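What Happens to Laundry in Shared Houses
Final report, Everyday Life Research Methods
Embla Ljungberg and Razia Afridi
Submitted 2021-04-02

Why we picked this topic

Both of us have lived in shared student houses since our first year, and anybody who has done that knows the particular feeling of opening the washer with your arms full and finding it packed with a housemate's towels. We talked about it so often over dinner that when the project list came out we hardly looked at it, and Ms. Rinaldi was kind enough to let us go our own way (thank you again!).

Our question was a simple one: how do people who share a washer decide whose turn it is, and what do they do when the system breaks down?

How we did it

We asked eight houses near campus to keep a laundry diary on a clipboard by the machine. People wrote down when they started a load, when they took it out, and anything they felt like adding, and they added quite a lot. By the end we had 573 entries, which we typed up over two long evenings with plenty of tea. We also interviewed Bendik Vik, who has lived in the same house on Hagedorn Street for four years and remembers every laundry rule it ever had.

Sorting came up more than we expected. Some houses give each person a basket, some sort by color, and the Hagedorn house keeps one basket for whatever has been left behind in the machine. Bendik thinks a row of baskets, out in the open where people walk past them, settles more arguments than a sign-up sheet.

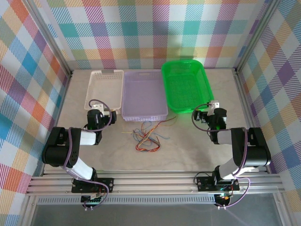

What we found

Loads left sitting in the washer were the biggest complaint by far, with 98 entries mentioning one. Houses with a written schedule complained just as much as houses without, which surprised us both. The calmest houses had agreed on one small thing, that you may move another person's wet clothes as long as you put them somewhere clean.

What we would change

We started the diaries right before midterms, when hardly anyone washes anything, and then everyone did it all at once. A start in August, when people are moving in and still making up their rules, would have shown us much more. We would also tie the pen to the clipboard.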